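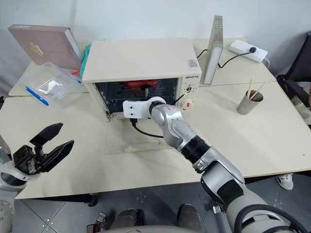

Turumgate: door and drawer skills for a two-armed robot

Hi! This is the README for Turumgate, the little planning and control package I wrote so our robot can deal with things that have hinges. Toaster ovens, mostly. I keep adding to this file whenever somebody asks me the same thing twice, so it's a bit lumpy.

What's in the repo

turumgate/perceive: finds the appliance, fits a box to it, guesses the hinge line
turumgate/plan: picks which arm does what, then plans both arms together
turumgate/control: the force loop, running on top of Koivisto (our arm driver)
turumgate/replay: steps through a logged run, one camera image at a time
data/: the head camera runs, see below

Getting started

Install Koivisto first and make sure both arms answer before you touch anything here. Then install this package, copy config/default.yaml to config/local.yaml and put your own gripper settings in. Left and right have separate sections! The right arm carries the white bracket-style attachment and the left one has the black two-finger gripper, and if you swap the sections the planner will happily try to pinch with the bracket. I've done this more than once.

To try it without a robot, run the replay tool on any log and turn on the hinge overlay. It's the quickest way to see what the perception side thinks it's looking at.

How the door skill works

The right arm goes for the bottom edge of the glass door and makes contact there. Once the force loop is happy, the plan follows an arc around the hinge guess and keeps correcting that guess as it goes. The left arm waits open over the front left of the table until the planner gives it a job. It's a fairly dumb split, but it keeps the elbows apart, and I got tired of debugging clever splits.

About the data

There are 327 runs and 3255 labeled images, taken from the robot's head camera. Labels cover the appliance box, the door edge and the contact point. I left the table messy on purpose, so you get books standing up, a clear storage box, a cloth, chopsticks in a metal cup, cords and so on. The 2 splits are called train and holdout (very original, I know). Please don't tune on holdout.

Known problems

Clear plastic is a pain. The oven sits on an acrylic plate, and the depth code sometimes puts the table surface in the wrong spot near its edges. Set plate_mask to true if you see the box fit tilting.

Dark glass confuses the box fit too, especially with something red on the rack behind it. The fix on the brarton branch helps, but it's slow and I haven't merged it.

The planner gives up after 15 seconds. You can raise that in the config, though in my experience if it hasn't found a path by then it isn't going to.

Cables aren't in the collision model at all. Move yours out of the arm's way before you start.

Still to do

Knobs! The perception side can already box them, but there's no turning skill yet. I also want to move the logs over to the Londgate format so the replay tool loads faster. If you feel like picking up either one, open an issue first so we don't both write it.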